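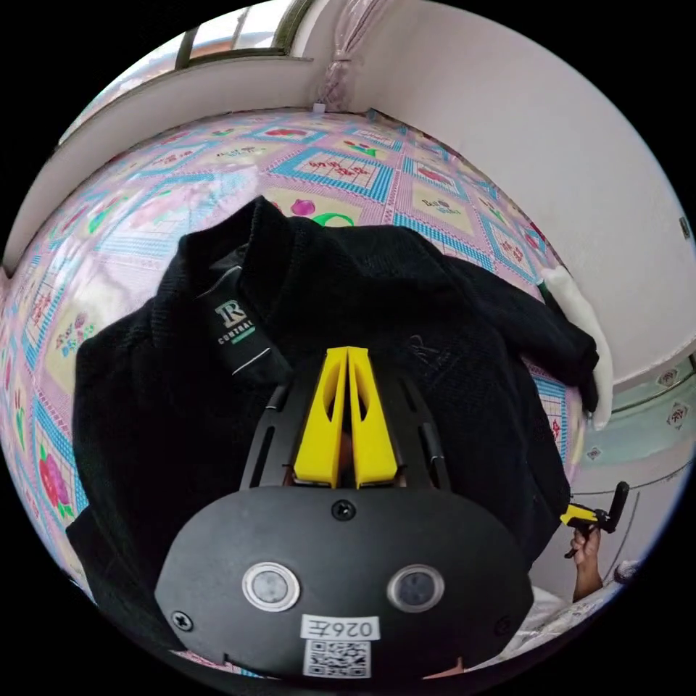

12 February 2022
Waltell garment care bench, notebook entry

Black knit, folding and storage. Continued from the page with the coffee ring.

The question is still whether the folding method makes any difference to a heavy dark knit, or whether people just like having a method. I came in doubting it and I still doubt it, but I have fewer reasons than I did this morning, so I am writing them down before I talk myself back into them.

The method on trial is the one in the Chisholm leaflet. Lay the knit face down, sleeves crossed over the back at the elbow, sides in to the middle, hem up in thirds. The leaflet says it has been done this way since 1920. I don't know what that is supposed to prove. People have been doing plenty of foolish things to wool since 1920, including boiling it. There is no source given, and the drawing that goes with it is of a cardigan with no visible thickness at all, as if it were cut out of paper.

Against it: the plain half fold (down the center, sleeves laid back along the body, then in half again) and my own lazy roll, which I have always maintained is just as good.

Surface

The leaflet wants a "firm, clean table." Most people do not fold clothes on a firm, clean table. They fold them on the bed, where the laundry got dropped, so I used the bed with the pink patchwork-pattern sheet on it. If a method only works on a table it should say so on the front page in large type.

First complaint about the bed: it gives. Press along a fold line and the mattress goes down with your hand, and the line ends up somewhere other than where you pressed. It is worse toward the middle than near the edge. I moved everything close to the edge and it got better, though I was also paying more attention by then, so I wouldn't put much weight on that.

Second complaint, which I expected to have and don't: that a patterned sheet would make it hard to judge whether the knit was straight. It went the other way. Black on pink is about as easy to see as clothing gets, and the lines in the pattern gave me something to square the hem against. I would not have guessed that. A plain dark sheet would be miserable for this job. Somebody should tell whoever wrote the leaflet, who recommends "any neutral ground."

Third: the sheet travels. Every time you pull the garment toward you the sheet comes along unless it is tucked in hard. Tuck it in hard.

Laying out

Spread loosely first, collar end away from you, sleeves let go wherever they want. I used to skip this and go right to squaring up. The trouble with squaring up straight away is that you pull whichever part is nearest, and on a knit that means you stretch the hem while the shoulders are still bunched. You then get a tidy bottom half and a top half that is wrong in a way you can't see until it is hanging on somebody.

So: let it lie, lift from the shoulders, set it down, and only then look at the hem. Pat toward the middle. No tugging. Here the Chisholm leaflet and I agree, which annoyed me.

Black is a difficult color for this. You can't read the fabric. On a gray or cream knit a twist in the sleeve shows up as a change in the ribs and you fix it in a second. On black it all goes to one dark patch under the ceiling light and you have to find the twist by hand. Run two fingers down the underside of the sleeve from the armhole. If the seam wanders off to one side, there's your twist. A lamp set low at the side of the bed helps more than a brighter light overhead. I tried both, and the overhead one mostly made me squint.

Brand tags at the collar are useful for finding the center of the back quickly, but only if the tag was sewn on in the center, and I have stopped assuming that. Fold the shoulders together once and see where the middle really falls. Anyone who lines up the whole fold off the tag deserves the crooked stack they get.

The Levano board

We have the Levano folding board, the hinged kind, on trial. I was told it would settle the argument about technique by removing technique. It does not remove anything. You still have to lay the garment on it straight, and that is the hard part. After that the board flips the sides in for you, a thing my arms have been doing free of charge for years.

On thin shirts, fine. On a heavy knit the panels ride up over the thickness of the sleeve and the fold lands wide on that side. I did the same garment 5 times on the board and the widths disagreed with each other more than my hand folds did. I'll say in its favor that it lies flat on the bed and gives you the firm surface the leaflet keeps asking for. As a tray it is good. I wouldn't pay for it as a folding machine, and I'd like to know who on the ordering side thought the knit work needed one.

One of the hinges catches fibers. I felt it grab and stopped. Do not use it on anything with a loose stitch until somebody has put tape over that hinge.

Lint, and the Branen comb

A black knit picks up everything, and a bed is where everything lives. I brushed the sheet down first and still found pale fuzz along the underside of one sleeve after the second round of folding. Whether it came from the sheet, from me, or was there to begin with, I can't say. I should have checked the underside before I began and I didn't. Next time check both sides and write it down first.

The Branen comb takes off pills well enough. On lint it mostly moves the lint to the other end of the garment. The packaging says it "restores the original surface," and I would ask how it knows what the original surface was. A damp hand drawn one way, shoulder to hem, did as well on this one, and a damp hand doesn't leave the faint tracks the comb left near the cuff. The tracks did brush out. I am noting them anyway.

Results so far, such as they are

After 10 minutes under a folded blanket, all three folds had creased. The half fold left the worst one, right down the front where everybody would see it. The Chisholm fold put its lines to either side, where they look almost like something the maker intended. The roll had no sharp crease anywhere but had pushed the collar out of shape, and the collar took longer to come back than any of the creases did.

That last part I don't like. I have been telling people to roll their knits for a long time. I'd want to see it again on a second garment before I take it back, and the roll may well have been too tight, since I was trying to get it to match the others for size. But I can't pretend the collar looked good.

Ten minutes is also not a drawer for a whole season, and a blanket is not a stack of other sweaters. Anybody quoting this page as a test should quote that line too.
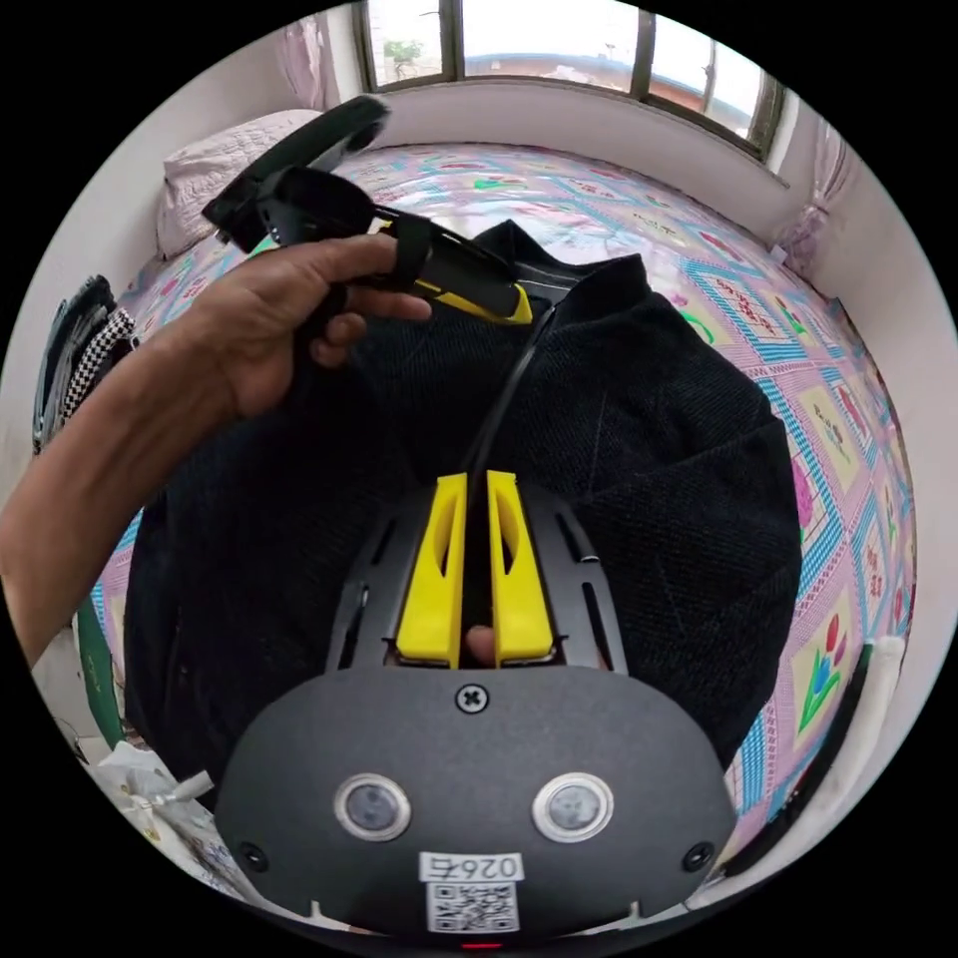 Things to do differently

- Check the underside of the sleeves for fuzz before the first fold, with the side lamp on.
- Try the Chisholm fold near the edge of the bed and again in the middle on the same garment. I keep saying the edge is better and have never done it properly.
- Loosen the roll. Stuff the collar with a rolled sock and see if that saves it. If it needs a sock, it is no longer the lazy method and I'll stop calling it that.
- Tape on the Levano hinge before anybody uses it again.
- Same thing on a light-colored knit, so we can find out how much of the trouble is the fabric and how much is simply being unable to see what we are doing.
- Stop folding on top of the last fold line. I did it more than once without thinking, and a knit that has already been creased there will crease there again whatever method you use. This may have flattered the Chisholm fold. I honestly can't rule it out, and it bothers me more than anything else on the page.

Hanging

Left out on purpose. The leaflet says never to hang a knit, in capital letters, and for a heavy one I have no quarrel with it. I have seen what a thin hanger does to shoulders. For light knits on a padded hanger I think the rule is repeated out of habit, but I don't have anything to show for that except a closet where nothing has gone wrong yet.

Storage

The drawer question is separate from the folding question and people keep mixing them together. A good fold at the bottom of an overfull drawer is a bad fold by the end of the week. The heavy ones go at the bottom. If the drawer needs a knee to close it, take something out. Leaflet suggests standing the folded knits on edge in a row, so you can see them all. With shirts I believe it. With a heavy knit, I expect it to slump over sideways as soon as its neighbor is taken out, and I am putting this one away on its edge in the end drawer to see.

Chisholm fold, face of the fold toward the front, nothing on top.

Last updated: June. Looked in the end drawer. Slumped, but less than I said it would. Side creases still faint, front flat, collar fine. The light-colored knit has not been done.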